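4.2 Collision checking with the cable bundle

The planner treats the arm as a chain of capsules, which is adequate for the links themselves. Inside a bin it leaves out the cables, which loop tightly around the wrist and change shape as the last joints turn. We added a swept volume for the loop, fitted from 40 recorded wrist poses and padded by 14 mm.

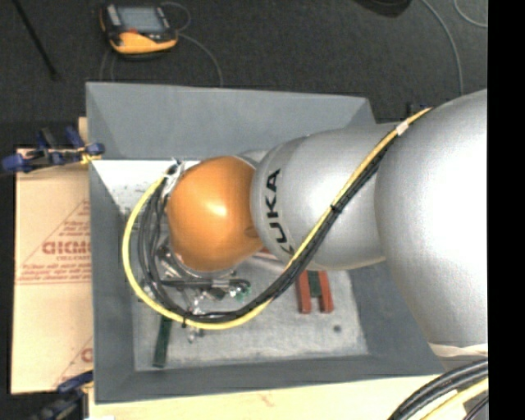 Figure 5. KUKA arm reaching into the bin, with the cable loop around the wrist.

With the extra volume, grasps close to a side wall are often rejected at the first wrist angle. The planner then tries up to five others before it drops the candidate – the order is fixed, starting with the smallest rotation. Median planning time rose by roughly 49 ms. The padding was set by hand and has not been tuned for other grippers.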